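Ring Notes: What Estville Left Us With

Estville is done for another year and most of the mail since then has been on one match, so I'll get the rest of the card in near the end and start there.

Jella kept the title over Addo in 27 minutes, and the complaint I keep reading is that the finish was cheap. I've watched it back twice now. Addo had the hold on in the middle of the ring, the referee was checking the shoulder, and Jella rolled through for a three count that looked fast on first viewing. It was not fast. The hand came down at the same pace as it did for the two near falls before it. What made it look quick was that Addo didn't kick, and Addo always kicks.

That is the part the writers want us talking about. The two of them have been in and out of the same story since March, and every time it has been Addo who lost by a hair and then came out the next week smiling. There was no smile at Estville. Addo sat against the bottom rope through the whole ring announcement and went up the aisle before Jella had the belt on. If they are turning Addo, that was a good quiet way to begin it.

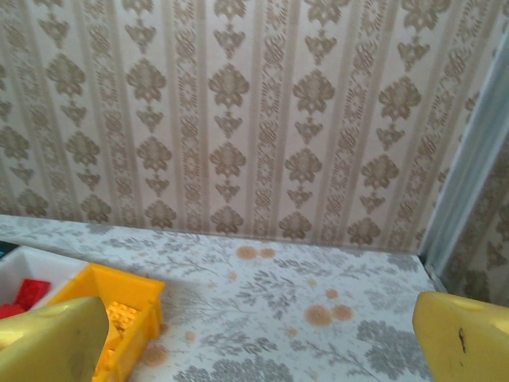
My worry is that they have done this before and lost their nerve. Last fall Pellero got the same treatment — three losses on bad luck, a shove backstage, a long stare at a former partner — and then one loud crowd on the road talked the office out of it. Pellero went back to slapping hands along the rail and the whole thing was dropped without a word. The fans who had bought into it felt silly, and some of them stopped trusting the slow stories altogether.

Addo is a better fit for it. The matches are already mean. The elbow off the second rope lands higher on the neck than it used to, and the submission game has gone from something used to set up other moves to something used to win. You could change nothing in the ring and only change the walk to it.

Suha Khoury, who covers the same shows for our results page, disagrees with me. Her view is that Jella should be the one to turn. Jella has held the title through five defenses and has not had a clean win in the last four of them. There was the count-out, the disqualification, the foot on the rope and now the roll-up. Suha says a champion with that record who keeps telling people she earned it is halfway to being a heel already, and the only thing stopping it is the music. She wants the next interview to go long and to have Jella get one fact wrong about the Estville match, on purpose, and not be corrected. 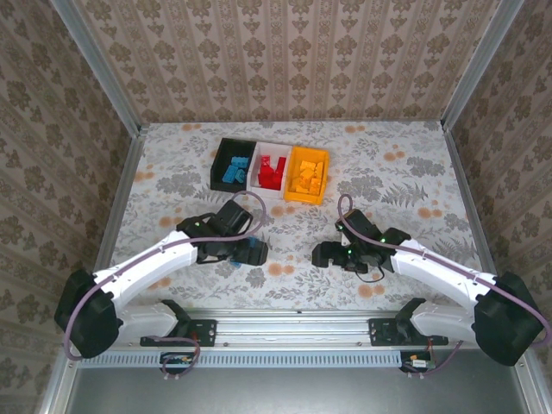 Bricks sorted by color in the black and white bins.

I like that idea more than I did when she first put it to me. The trouble is what it leaves for Addo. A wronged challenger who has lost every time is sympathetic for a month and then becomes someone who loses. The rematch would have to come quickly and Addo would have to win it, and the office has shown no sign of wanting a title change before summer.

On the rest of the card. The paid crowd was 906, and it sounded like more than that during the tag match, which was the best thing before intermission. The heat segment ran long. When the hot tag came, people were standing on the far side, and they stayed up for most of the closing stretch. I would have cut the second false finish. The timekeeper rang the bell for it, the referee waved it off, and the energy went out of the room for a minute while everybody worked out if the match was still going.

Pellero opened the show and won with the running knee. It was a short match against a newcomer and did what an opener should. There was a moment in the corner where the two of them were clearly talking over the next spot, and the hard camera stayed on it. That is a production problem more than a wrestling one. Cut to the crowd, or cut to the entrance, and nobody at home sees it.

The battle royal was a battle royal. Too many people were left standing by the ropes holding on to each other's legs. The last 4 were the right ones and the final elimination was well timed, with the winner hanging on by one arm for long enough that the front rows started yelling.
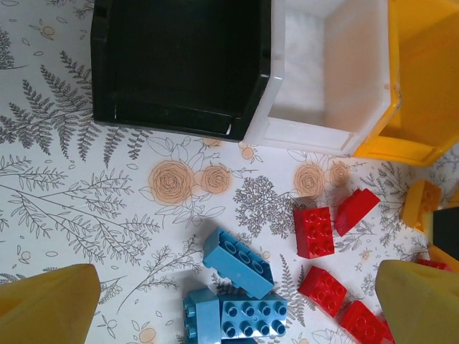
The commentary was improved. They have gone down to two voices and it is easier to follow. I would still like to hear the names of holds more often. When Addo had the hold on at the end of the main event, all we were told was that Jella was in trouble, and a new viewer would have had no idea which joint was being worked or why she could not just stand up. The older tapes are worth going back to for this. The announcers used to tell you what was being done and where it hurt, then let the wrestlers do the rest.

One note on the schedule. The next show starts at 7 p.m. with doors at 6, and the title match is not on the posters as of this writing. I expect the contract signing to take up the main segment, with Addo either missing or late. If Addo signs without looking across the table, I will take that as my answer on the turn. Suha has asked me to say in print that if Jella signs first, she wins the argument and I owe her a column on it.

Results and match times from Estville are on the results page. Letters on the finish are still welcome, but please keep them short. We have had several that ran longer than the match.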